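**Vavley ware** is a type of plain glazed tableware first sold in 1981 by the Keane pottery in Plelside. It is made in solid colors without printed or painted decoration, and is meant for daily use in homes and school kitchens.

The line was drawn up by Niamh Ní Chonaill, who limited it to bowls, cups and plates. Bowls come in 3 sizes and are shaped to stack. Early pieces were thick and heavy — a common complaint from buyers — and the walls were later made thinner by Colm Carroll.

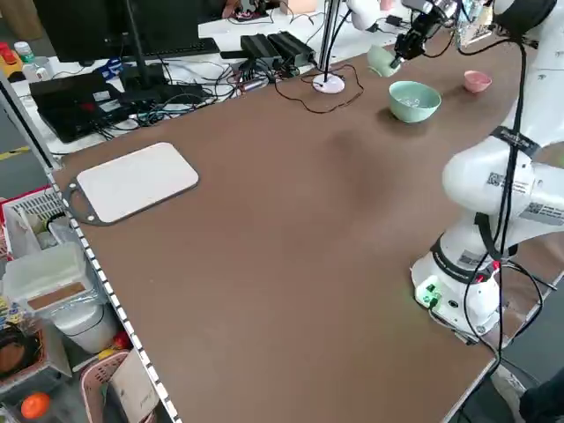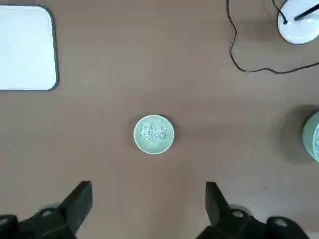 *Green bowls of the plain, undecorated kind, on brown tabletops.*

At its peak the pottery employed up to 70 people. Production moved to Urnent after the Plelside kilns closed, and the stamp on the base was changed at that time. Pieces with the older stamp are sought by collectors.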